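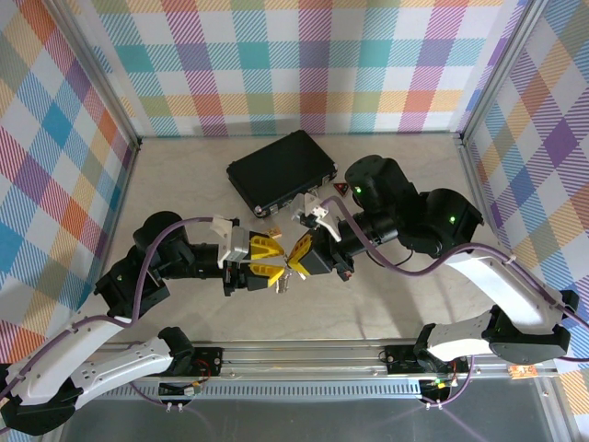 Slide 4. Flooring survey, Iltberg site

Survey dated 9/2/21. 171 slabs logged on the ground floor, 50 of them relaid in May. Give the slab numbering before the results; the Grarnau plan runs the other way.

Slide 5. Veining and cracks

A vein is mineral fill and takes polish with the stone. A crack catches a fingernail. Prenach logged both under one code, so the older counts can't be compared with ours. Pause for the table.

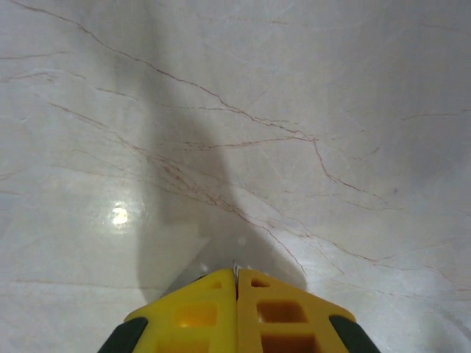 Rust-tan veining in pale, polished marble.

Slide 6. Cleaning

No acid cleaners on calcite stone. Neutral soap, clean rinse, dry cloth. Pintér method: test patch first, 2 days, then read the gloss again. Skip the meter photos if short on time. 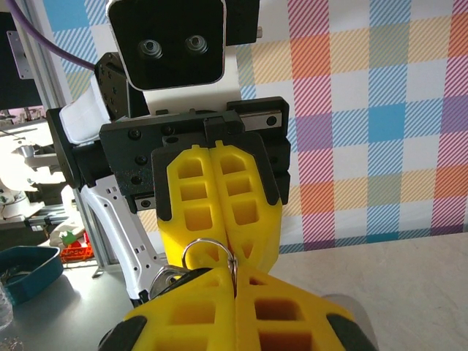
Slide 7. Costs

Item 554 on the handout is resealing only. Grinding is priced separately. Take questions on grout after slide 9.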